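Sorting a bin of mixed small stuff, where do I start?

I have a gray bin of odds and ends and want it sorted before November. 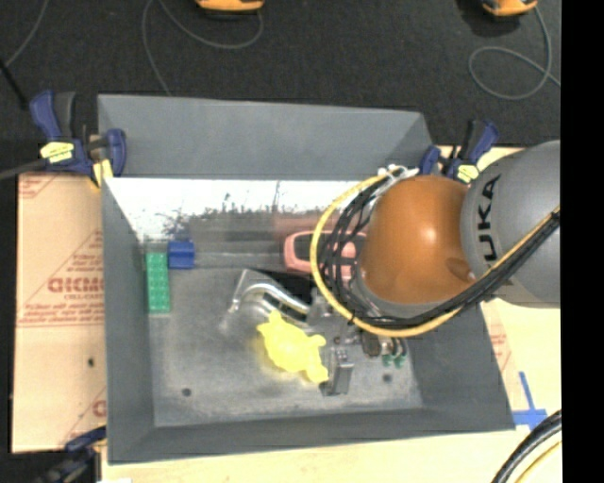
Green Lego brick, yellow rubber toy and a faucet, all in one bin

There are toys, hardware and bits I can't name in there. I bought 30 small bags but I'm not sure whether to sort by size, by material or by room. The faucet takes up a lot of space and the little green pieces get lost under everything else. What order do you do it in?
Posted by Remedios Manzano, Mon 5 July

Josphat Mabula
Big things first. Take out the faucet and put it with your plumbing parts, then the yellow toy. After that you can see the floor of the bin and the small pieces are easy to pick up. I would sort by room. I tried sorting by material once and ended up with 78 bags and no idea which one had the shelf pegs. Put anything you can't name in one jar with a date on it. If you haven't opened the jar in 2 years, throw it out. Lego goes in its own box, and wash it before it goes to a child. A mesh laundry bag works for that, in lukewarm water with a little dish soap.

Koech
Just get a divided tray. I have one in the garage in Gremville and it's fine.

Povov
Agree with the first reply except for the jar. Mine has been full for years. Does the faucet still have its washers? If not I wouldn't keep it.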